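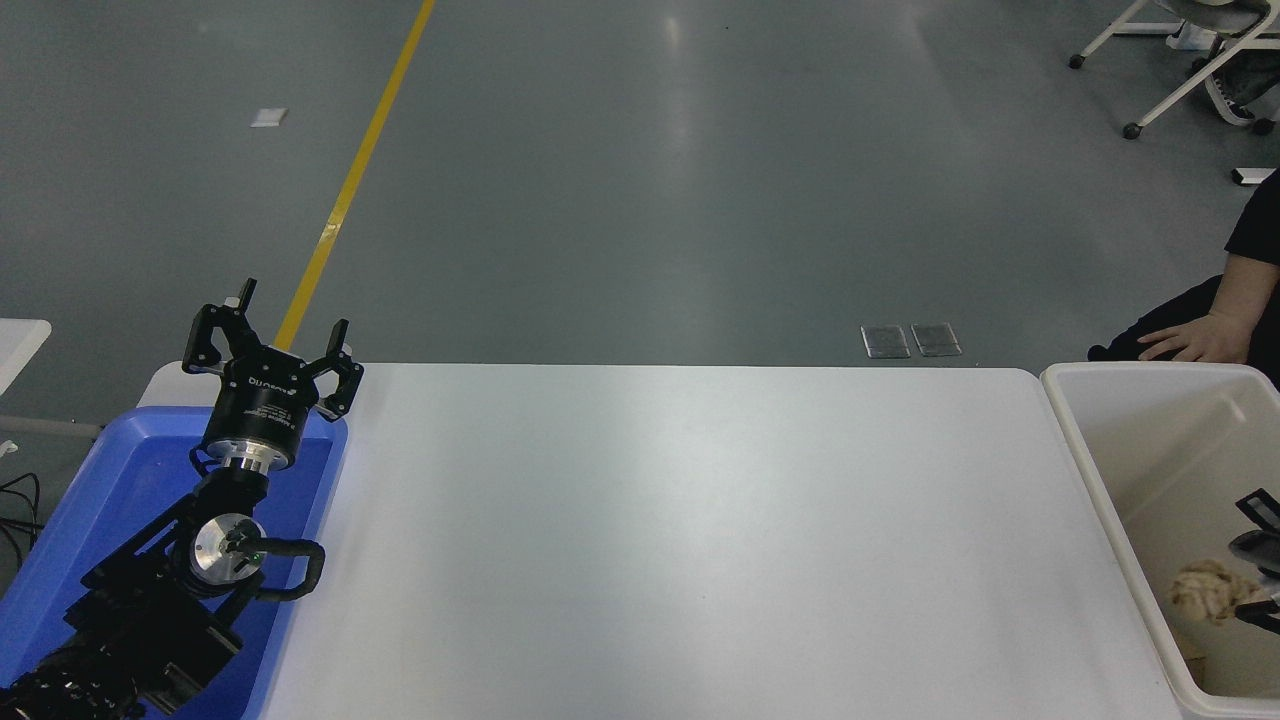
HOW-TO | Desktop & Laptop

Stop Your PC Restarting Itself In The Middle Of Your Work

By Cillian Rafferty
Updated 11th June

You step away to make a sandwich. You come back to a login screen, a fan that sounds very pleased with itself, and no trace of the 400 rows you were halfway through sorting. Windows has updated. It did mention this, in a small box, in a corner, while you were typing.

You can't turn updates off for good on a Home edition, and you shouldn't want to. What you can do is get a say in when the restart happens.

Step 1: Set your active hours

Open Settings, go to Windows Update, then Advanced options, and find Active hours. Left to itself, Windows watches when you use the machine and makes a guess. Mine decided I was a morning person. Change the setting to Manually and enter your own start and finish times. The longest stretch allowed is 18 hours, so pick the six you care about least.

Step 2: Turn on the restart notification

On the same page there's a switch for being notified when a restart is required to finish updating. Turn it on. The warning is easier to spot than the default one, though it still won't chase you into the kitchen.

Step 3: Pause when it matters

Got a deadline or a long render? Go back to the main Windows Update page and choose Pause updates. You can pick how long. When the pause runs out, Windows will want to install everything it has been saving up, so do it yourself the evening before and let it get on with things.

Step 4: If you have Pro

Press the Windows key and R, type gpedit.msc and hit Enter. Work your way down through Computer Configuration, Administrative Templates, Windows Components and Windows Update. On Windows 11 you then want the Legacy Policies folder. Look for "No auto-restart with logged on users for scheduled automatic updates installations" (somebody was paid for that name) and set it to Enabled. It only applies when automatic updates are set to download and install on a schedule, so check Configure Automatic Updates as well.

Home users don't get gpedit. There are downloads that claim to add it. Leave them where they are.

Step 5: Save your work

Turn on AutoSave or AutoRecover in whatever you use most. I set mine to every two minutes in January, after an incident involving a 90-page manual, and haven't had to retype a chapter yet.

Reader Tadhg Ní Chonaill asks whether unplugging the network cable does the job. Only if the update hasn't already downloaded, and by the time you think of it, it usually has.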